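Plosura Link Logs: Data Card

Summary
Plosura Link Logs is a collection of connection records from managed network switches and wireless access points. It is maintained by Estudau and distributed to partners working on fault detection in small office networks.

Contents
The release covers 61 switches and 46 access points installed at the Zatstead site. Each record gives a device code, a port number, link speed, error counters and a time stamp in local time. Counters are read every 20 seconds. Power draw is included for ports that supply it. No traffic content was captured at any stage.

File layout
Records are stored as comma-separated text, one file per device per day. The first row holds the column names. Missing readings are left blank and must not be treated as zero.

Known limitations
Firmware on the Mok access points was updated in September, and error counters restart from zero at that time. Fiber uplinks are underrepresented. Time stamps on two switches drift by several seconds and have not been corrected.

Permitted use
The files may be used for research and teaching. Redistribution requires written permission from Estudau. Attempts to link device codes to named staff or tenants are prohibited.

Requests for corrections should state the release number and the device code.

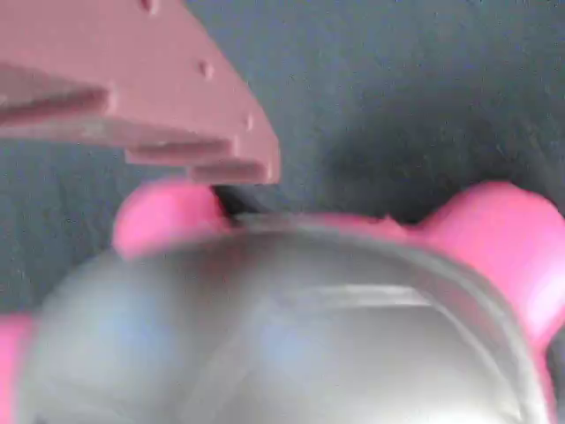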